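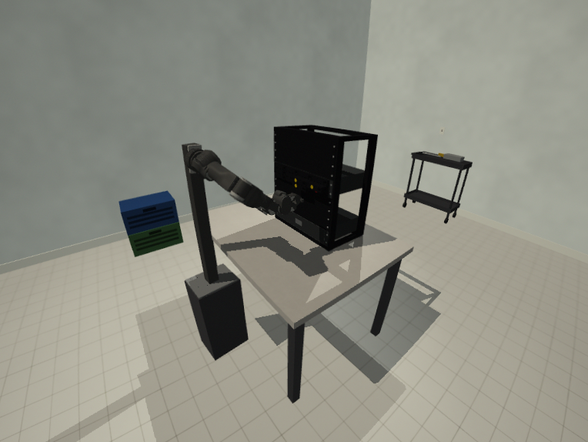

Small Players Still Win

Home | Articles | Downloads | Forum | Contact

I have three video players on my laptop and I only ever open one of them. It's called Dakach, the installer is tiny, and I love it more than any free program has a right to be loved!

Double-click a file and it plays. The window is a gray strip with a seek bar and a volume slider, and the menus fit on the screen without scrolling. I set it up in March on an old machine with 2 GB of memory (the one that lives behind the TV) and it ran a full-length movie while a backup was going in the other window.

Compare that with Funer, which used to be just as quick. The last version I tried wanted an account, then scanned my whole drive to build a library with posters. I have 70 movies in one folder, sorted by name. I know where they are. It also guessed wrong on plenty of the titles, and fixing a poster takes more clicks than watching the thing.

I'm not against features - far from it. Dakach lets you nudge subtitles forward or back with two keys, and it remembers the setting for each file. That one shortcut has saved more movie nights in my house than any skin or store ever could. It steps frame by frame, too, and it has a zoom that goes past 100 percent in small, sensible jumps, so you can finally get rid of those black bars on old discs.

People tell me streaming has made all this pointless. Well, half the concerts I care about were never put on any service, and my own tapes (converted with Umton, slowly, over a whole winter) certainly weren't. Those files need a player, and I want it to be open before I've sat down.

So if you write media software, please keep making the small stuff. And if you only use it, try a light player for a week with your messiest folder of old clips, then send the developer a thank-you note. I sent mine last night.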